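Prurkeck Boards > Software > Perception and Tracking

Pose tracking dies over a plain tabletop

plindi_fan88
Okay, I'm stuck and a little grumpy. I'm running Punarell for wrist camera tracking on our handheld gripper, 300 features max per image, and it's fine until I get in close to the table. Then the pose just slides off sideways like it's on ice. I've turned every knob in the config (twice!) and restarted more times than I want to admit. The worst stretches look like this one, with the power strip way up in the corner and tabletop pretty much everywhere else.
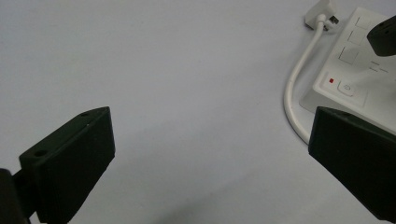

Reply 1
ogunleye_user
Yeah, I'd bet on the table. It's pale and smooth, so there's nothing to grab except the strip and that white cable, and the outlines on the strip are super faint. Also look at the two fingers. They're dark against light, so you get great corners all along the edges, and those corners never move relative to the camera. Your tracker thinks you're parked. Are you masking them?

Reply 2
plindi_fan88
I have a mask, but it's the one that shipped with the old finger design. Oops. Maybe that's it.

Reply 3
mapsnotvibes
I don't buy the mask thing as the main problem. Outlier rejection should throw the finger points out if the rest of the picture is any good. The rest of the picture is a blank table! Tape some printed paper down or lean on the IMU more. I run Plindiletti with the IMU weight cranked up and it rides through stuff like this.

Reply 4
ogunleye_user
Rejection only works when the bad points are the minority, and up close they won't be. And watch that soft shadow between the fingers too, it can creep along with the tool and drag weak features with it. I'd pad the mask a bit past the finger edges.

Reply 5
plindi_fan88
New mask drawn, padded. Before, around 80 percent of my inliers were sitting on the fingers, which is embarrassing. Drift is way better on the same recording, but I still lose it 3 times on the close passes.

Reply 6
mapsnotvibes
So the table still matters :) Try the IMU weight before you touch anything else, and post the log if it still drops.

Reply 7
plindi_fan88
Fine, fine. Rerunning with both tonight. I'm not taping paper to the table though, the whole point is that it works on a regular table.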